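Planning Engineer (4D Sequencing) — Helletti Project Controls

Helletti prepares construction programmes and linked site models for main contractors. We are recruiting one planning engineer to join the Lozano depot scheme, a 60-week contract with 2 possession periods and a live access road throughout.

The post holder will maintain the logic-linked programme, map activities to model elements and issue an updated sequence at the end of each month. Duration changes must be traceable to a site record or a written instruction.

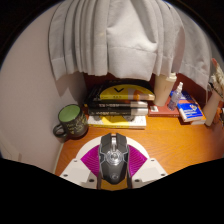
Applicants should have 5 years' experience in planning, including work on programmes of at least 200 activities. Familiarity with crane and temporary works sequencing is required — resource levelling experience is desirable. Training is given in our model coding standard.

The post is office-based, with site visits by arrangement. Work begins in December.

Send a CV and one sample programme narrative, with client details removed, to Yhon Huanca, Planning Lead. Shortlisted applicants will sit a short sequencing exercise before interview.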